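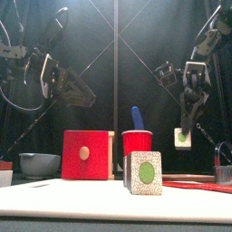
Two arms, one table. The arm on the right has hold of a cube with a green dot.

Are robots really that clever?

Before the open day at Giltico, the poster on the door promised "robots that think like you". That is a very big promise. Do you have to think hard to pick up a block? A toddler can do it while eating a banana.

So I went along on Tuesday with a notebook and plenty of doubts.

A robot arm is a chain of motors with a gripper on the end. The gripper is a bit like your finger and thumb, but it can't feel things the way your skin does. Small cameras near the wrist help it find what it is after. The guide said the Ondar program had practised 2000 times. How many goes did you need to learn to pick up a cup? 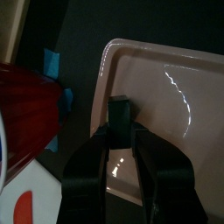
The gripper at the rim of a tray, seen from the robot's own wrist.

Shiny plastic can be tricky for a camera. Light bounces off it and makes bright marks, and a computer might mistake a bright mark for part of the tray. You know it's only a reflection – you've seen thousands of them.
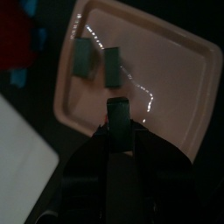 When someone tells you a robot is smart, ask what happens if you change the job a little. I asked whether it could sort my pencil case and was told "not yet". Think about what the wrist camera has to work with: two dark grey blocks in a pinkish tray, a squiggly trail of white dots shining on the plastic, and the robot's own black finger poking up into the view. You would spot the blocks straight away. The robot has to work out which bits matter, and I still wouldn't call that thinking like you.

I'd go again, though. I'd just bring my own pencil case and a harder list of questions.

© Imwood Kids' Pages | Contact us | Back to top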